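Startseite > Literatur > Kinder- und Jugendbuch > Reihen

Wir verwenden Cookies. Mit der weiteren Nutzung stimmen Sie dem zu. OK

Redaktion Kinderbuch, Mai

Flutbridge (Buchreihe)

Flutbridge ist eine fantastische Jugendbuchreihe in 2 Bänden, erschienen im Verlag Koller. Empfohlen ab zwölf. Schauplatz: die Hafenstadt Flutbridge, bei jeder Springflut vom Festland abgeschnitten.

Handlung: Lehrling in der Kartenwerkstatt Bradex findet einen Stadtplan mit Straßen, die es nicht gibt. Bei Hochwasser dann doch. Band eins endet offen, mitten auf der Brücke – der zweite setzt eine Stunde später ein und erzählt aus Sicht der Schwester.

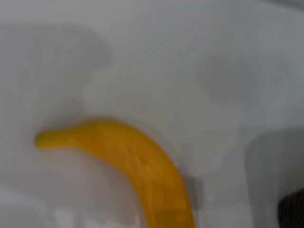 Die Erstauflage lag bei 2.000 Exemplaren, schnell vergriffen. Nachdruck erst zum Erscheinen von Band zwei, mit neuem Umschlag und korrigierter Karte im Vorsatz. Beide Bände haben jeweils gut lesbare, kurze Kapitel, der zweite kommt auf 300 Seiten.

Rezeption: überwiegend freundlich. Gelobt wurde die Sprache, bemängelt das hastige Ende und die vielen Nebenfiguren. Im Schulunterricht wird meist nur der erste Band gelesen. Eine Hörbuchfasung erschien bei Notov, leicht gekürzt – der Prolog felht dort ganz. Eine Fortsetzung ist nicht angekündigt.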